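Mallet Hand Controller for Robot Teaching
Futska

Home / Teaching and remote control / Mallet

Availability: in stock
Updated 24 January 2022

Overview

Mallet is a hand-held controller for showing a robot arm a task. The operator holds it like the grip of a garden hose, moves it, and the arm follows. Squeezing the lever closes the gripper and letting go opens it. Every movement is recorded with its timing and with whatever cameras you have connected, and each recording is saved as one demonstration.

It works with a real arm or a simulated one. Most customers start in simulation and move to the bench once the operators have settled in. The same controller, the same lever and the same software are used for both.

Mallet is not a safety device. An emergency stop must be fitted to the real arm separately and kept within reach of the operator.

What is in the box

Mallet controller, right or left hand (choose when ordering)
Base station with bench clamp
USB cable, 2 m
Wrist strap
Spare lever spring
Printed quick start sheet

The carry case and foot pedal are sold separately.

How a demonstration is recorded

Open Fatlow, our recording software, and load a task. Press the thumb button to start. The arm does not move until the lever has been squeezed and released once, so picking the controller up off the bench will not swing anything. Do the task at a comfortable speed. Press the thumb button again to stop.

Fatlow then asks whether to keep or discard the attempt. Discarded attempts go to a separate folder and can be brought back until the session is closed. Notes can be typed against any attempt and are saved with it.

If your hand runs out of room, hold down the clutch button. The arm stays where it is while you bring the controller back to a better position. Clutch periods are marked in the recording and can be trimmed on export.

Motion scaling is set with a slider. At the low end, a large hand movement gives a small arm movement, which suits fitting lids and picking up small parts. New operators tend to set it too high.

Guiding by hand

Some tasks are easier to show by taking hold of the arm itself. If your arm has a hand-guiding mode, Fatlow can record from it and Mallet can be left on its clamp as a gripper switch. Both kinds of recording are stored in the same format and can be mixed in one task. Keep your arms and sleeves out of the camera views if you intend to train on the images.

Specifications

Tracking: base station, line of sight not required
Buttons: 2 (thumb, clutch), plus gripper lever
Battery life: roughly 8 hours of use
Charging: USB, can be used while charging
Body: moulded nylon, grey
Export: joint positions, gripper state, time stamps, camera video
Warranty: 2 years, parts and labour

Ordering notes

Left-hand units are made to order and the next batch ships in February. Controllers cannot be converted from one hand to the other. For two-arm work, order one of each and pair both to the same base station. Large steel benches can upset the tracking, so tell us what your bench is made of when you ask for a quote.

Firmware updates are free and are installed from Fatlow. Back up your scaling profiles first. They are cleared by the update.

Besutar practice kitchen

Besutar is the simulated kitchen included with every Fatlow licence. The arm works at a marble surface with food and old-fashioned metalware on it, and the views can be switched during a session. A close view is handy for the last bit of the approach, when the fingers have to come down on either side of the fruit. Go back to the wide view before carrying anything across, or you will lose track of the elbow.

Objects can be swapped or moved between attempts. We suggest varying the start position from the first session on, as a set of demonstrations that all begin from the same spot is of limited use for training. 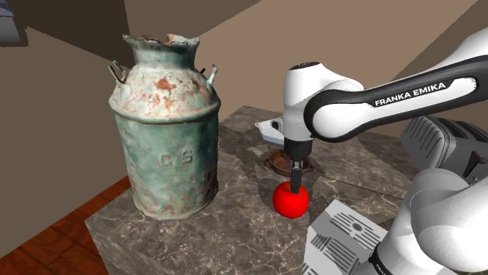

Fruit at the gripper, first from out in the room and then from close over the counter.
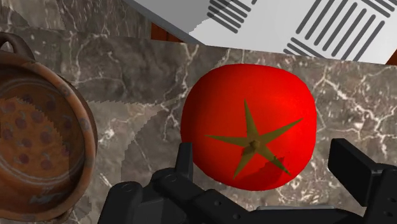
One customer review says the clutch took an afternoon to get used to and the lever took no time at all. The reviewer would have liked a longer cable in the box, found the default scaling too quick for picking, and has since ordered a left-hand unit for the same bench.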